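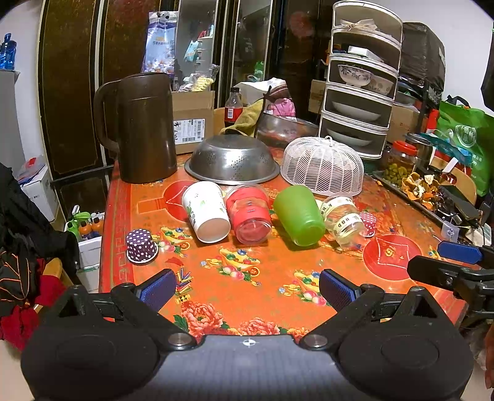 Cups on an orange tablecloth. One is a paper cup printed with green leaves.

4 min read

Sep 24, 2020

MASTLOW - Customers who buy a hot or cold drink to go in Mastlow will pay an extra 10 cents for a disposable cup starting in March, after the city council voted this week to approve a charge it first took up last winter.

The charge applies to coffee shops, fast food counters, gas stations and convenience stores inside the city limits. It covers paper, plastic and foam cups of any size. Drinks served to people eating in are exempt, and so are cups of water given out for free.

Businesses will keep the money. The ordinance asks them to list the charge as its own line on the receipt, but does not tell them how to spend it. An earlier draft would have sent half of the revenue to the city's public works budget. That section was dropped over the summer after several owners told the council they were already paying more for supplies and taking in less.

The vote came after a public hearing held by video call that lasted a little over an hour. Most of the speakers were from the Barreto Street business district, where the largest share of the city's cafes and takeout counters is located.

Owners there were split. Some said the charge was small enough that regular customers would get used to it. Others said the timing was bad. Indoor seating is still limited under state health rules, and many places that used to pour half their coffee into ceramic mugs now sell nearly all of it to go.

One concern came up several times. Most cafes in Mastlow stopped filling cups brought from home in the spring, when the pandemic reached the area, and many have not started again. Owners asked how customers were supposed to avoid the charge if they could not bring their own cup.

The council answered that by moving the start date. The charge was to begin in January, and the final version pushes it back to March. It also lets the city manager delay it again if refills are still not allowed under county health guidance at that point.

City staff began studying cups last year after complaints about overflowing trash cans downtown. Zudard, the company that hauls the city's trash and recycling, told staff that paper cups were one of the items most often put in the wrong bin. Most paper cups have a thin plastic lining that keeps them from leaking, and the plant that takes Mastlow's recycling does not accept them. When they arrive mixed in with cardboard and office paper, workers have to pull them out.

Cups sold as compostable cause a similar problem. Many of them are printed with leaves or in green ink, and people tend to put them in with the recycling or in yard waste carts. Zudard does not run a composting site that can handle them, so they go to the landfill with everything else. A staff report said the company hauled almost 54 tons of material from downtown public bins last year, but did not give a separate figure for cups.

The city also ran an online survey this summer. It drew 402 responses. Staff said a majority of those who answered supported some kind of charge, with support lowest among people who said they bought a drink to go every day. The survey was open to anyone, including people who do not live in Mastlow, and staff cautioned the council against reading it as a poll.

Along with the charge, the council approved a trial of a borrowed cup program called Pelico. Customers would pay a $2 deposit for a hard plastic cup with a lid, then get the deposit back when they return it to any shop taking part. Returned cups would be collected and washed at a central kitchen and then sent back out.

The trial is limited to the Barreto Street district and would run for six months. It does not have a start date. Staff said the kitchen has to pass a county inspection first, and that shops would not be asked to sign up until the washing procedure has been approved. The city will cover the cost of the first batch of cups from its existing waste reduction fund.

A few speakers doubted that people would bother to bring the cups back. Staff said any deposits left unclaimed would go toward replacing lost cups.

Schools, hospitals and nonprofit meal programs are exempt from the ordinance. So are temporary food stands, which covers the fall street fair and the food booths at high school games. Customers who pay with food assistance benefits will not be charged.

Enforcement will be light at first. Businesses that do not collect the charge will get a written notice during the first six months, with no fine. After that, the ordinance allows fines, but the council left the amounts to be set by a later vote.

The city plans to mail printed signs to every covered business before the end of the year. The signs will be in English and Spanish and are meant to be posted near the register. Owners can print their own instead, as long as the amount is shown in type large enough to read from the counter.

Questions about whether a business is covered can be sent to the public works desk at city hall. The building is still closed to walk-in visitors, but the desk is taking calls and email during normal hours. The full text of the ordinance will be posted on the city's website once the clerk has signed it.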